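The cutlery drawer does not need a system

September
Words by Zoriana Vasylenko
7 minute read

There is a kind of person who comes into your kitchen to fetch a teaspoon and stays to give advice. Mine was my brother-in-law, Severyn Koval, who opened the drawer next to the cooker in the spring and asked me, quite kindly, what the logic was. I said the logic was that it was a drawer and the cutlery was in it. He has since moved his own household on to colour, and I have been hearing about colour ever since.

The idea is simple enough to explain over a washing-up bowl. You stop sorting by what a thing is (fork, knife, spoon, the long one for ice cream) and start sorting by what its handle looks like. Yellow goes with yellow, blue goes with blue, the brown ones go with the brown ones. Each lot has its own bin, preferably in a colour that gives you a clue. A fork can share a bin with a knife and the world carries on.

Its supporters claim a great deal for this. They say it is quicker, that children can do it, that guests don't need to be told. I have heard it said that it "calms the kitchen", a phrase I wrote down so that I could be annoyed by it later. I wanted to know whether any of it was true, or whether we were all being sold some bins.

So I bought the bins. I also bought second-hand cutlery with coloured handles, which took some finding, as the plain steel stuff has seen off most of it. The charity shops in Cletwood had knives with pale yellow handles in a biscuit tin, priced as a lot, and a few blue and white marbled ones held together with a perished elastic band. The brown came from my mother-in-law, who was glad to see it go. 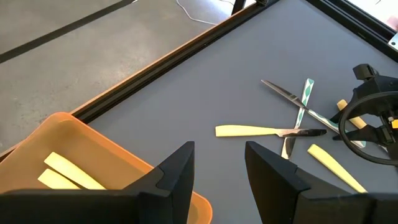 The first thing I learned is that a heap of cutlery is a nasty object. Everything hooks under everything else. You reach for a handle and get three, one of them pointing the wrong way, and the one you wanted has gone underneath. Systems never mention the heap. They start at the moment when every piece is lying politely apart from its neighbours, and by then the unpleasant half of the job is over.

I asked Lamai Phetsri about this. She ran the kitchen at a school on the Lindsay road for years and has emptied more dishwasher baskets than anyone I know. She was not impressed by my question.

"You spread it out," she said. "On a flat table with nothing else on it. You don't sort from a pile. You make it not a pile, and then you sort."

This is good advice and it works for any system you like. Spread out on a clear surface, my cutlery could have been sorted by colour, by shape, by length or by how much I disliked it, and the time would have been much the same. That began to worry me. If the spreading does the work, what is the colour for?

Lamai, to be fair to the other side, thought it was for something. In her kitchen they had handles in different colours for different jobs, and it mattered that they stayed apart, and people who had been there a day could manage it. But those colours meant something. In my house a yellow handle means that somebody in 1970-something liked yellow.

I tried it both ways for 2 weeks. One week by type, as my drawer had always been, and one by colour, with the bins on the worktop because they don't fit in the drawer. (They don't fit in anybody's drawer. Measure before you buy, whatever the leaflet says.)

By type, the trouble came at the putting away. A table knife and a dinner knife look alike when you are tired, and there is always one spoon that is too big for the spoons and too small for the serving things. By colour, putting away was as easy as promised. I could do it while talking. My daughter could do it while talking, and she never stops. I will give the colour people that much without a fight.

The trouble then arrived at the other end, when we wanted to eat. Laying a table from bins sorted by colour means rummaging in each of them for forks. The work had only been moved from after supper to before it, when everybody is hungry and less forgiving.

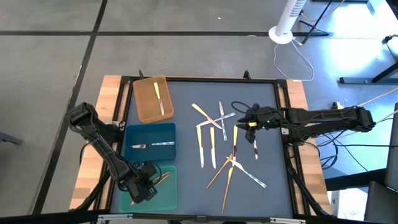 What the bins are good at

I went to see Severyn's kitchen expecting to gloat, and it was irritating how well it ran. He has three open plastic bins in a row on the counter and each belongs to a person. His is the blue one. His son's things are in the green. You take your own knife and fork from your own bin, you wash them, you put them back, and if they are left in the sink there is no argument over whose they are.

That is a different idea from the one I had been sold. The colour there stands for an owner, and an owner can be nagged. It has very little to do with tidiness. I suspect much of the enthusiasm for colour sorting comes from homes like his, where it settled a quarrel and then got the credit for a clean kitchen.

He also lets the bins be untidy inside. A knife lies across the bottom at whatever angle it landed. I had been lining mine up with the handles all facing one way, and losing patience, and he looked at me as though I had been ironing socks.

"It's a bin," he said. "You've done it when it's in."

I think this is the best thing anyone told me in the whole business. A divided tray asks for neatness, because each slot is the width of a spoon and the spoon has to go in straight. An open bin asks you for nothing except roughly the right aim. Where people give up on systems, it is mostly over the second decision. Which bin is one decision. Which bin, which way up and which way round is three, and by then the kettle has boiled and you have wandered off.

The see-through ones help too. I had gone for a set with some that let the light in and one that didn't, and I always knew what was in the first sort without leaning over. The solid one I had to look into. A small thing, but small things are all there is in a cutlery drawer.

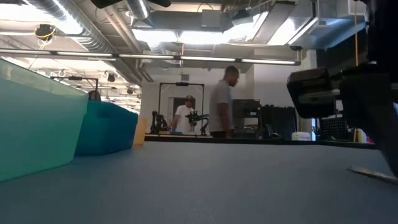

Blue and green bins at the near end of a table, in a room with people busy further back.

The trouble with matching

My main complaint is about the colours themselves, and the trade in them. A set of bins comes in the colours the bin maker likes. Your handles come in the colours your handles are. These two facts have never been introduced.

My yellow handles had no yellow bin to go to. The nearest thing was orange, and for several days I stood there with a knife in my hand wondering if I had decided on orange or only meant to. Brown went in the green because there was nothing else left. Once you are memorising that brown lives in green, you are no longer sorting by colour. You have learned a code, and you could as well have learned "forks on the left".

Njoroge Kinyua, who sells kitchen storage from a unit on the trading estate, did not try to talk me round. The three-bin set he stocks under the Prasau name goes out of the door mostly in blue and green, he told me, and people come back for a third in any colour he has. He keeps his own cutlery in a jug.

I asked if he thought the bins made anyone tidier. He said they made people buy fewer jugs.

Then there is everything that isn't a knife, fork or spoon. A wooden spatula does not care about your colour scheme. It is longer than the bin, its handle is whatever shade of wood it happens to be, and it has to live somewhere. In my colour week the spatula was moved daily. It lay across the top of the green bin like a plank over a ditch until somebody knocked it off reaching for the salt.

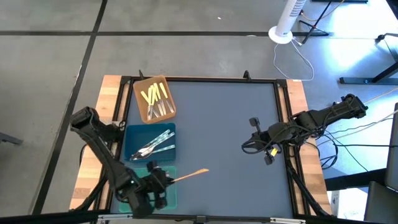
Yellow-handled knives gathered in the orange bin, a fork among the contents of the blue, and a wooden spatula still out.

The magazine did ask readers about all this over the summer, and 1,629 of you wrote back, some at a length I can only call generous. By far the largest group sort by type, in the tray that came with the house. Those who sort by colour were much the keenest, and nearly all of them mentioned children or lodgers. A fair number of you have a drawer you described as "don't". I felt at home with that group.

The letter I liked best came from Deok-su Cho, who caters for a walking club that sits down 30 to lunch. He has tried type, colour and one basket per table. He now puts the lot out in the middle and lets them get on with it. Knives run out before forks, he says, whatever he does, and he has stopped looking for the reason.

What I kept

I have gone back to sorting by type, with changes. The slotted tray has gone, and I don't miss it. In its place are 2 shallow bins that do fit the drawer, one for the everyday forks and knives together, handles any way round, and one for spoons. The big orange bin stayed out on the worktop and holds the yellow-handled knives. I have become fond of them, and they cut toast better than anything else we own.

The spatula has a hook.

If you are tempted by colour, borrow before you buy. Use three mixing bowls for a few days and see who in the house puts things back. If it is only you, the bins won't change that, and you will have three more things to wipe. Do the spreading out first on a clear table, as Lamai says, and pull out whatever you never use while you can see it. I found a butter knife I had accused a neighbour of taking.

Severyn came round again last month and opened the drawer. He looked for a while, took a teaspoon and shut it, and asked whether I had thought about the fridge.

More from Home
Who needs a bread bin?
The case against decanting rice
Wooden spoons: how old is too old?
A Cletwood kitchen, unfitted
Readers' letters: your "don't" drawers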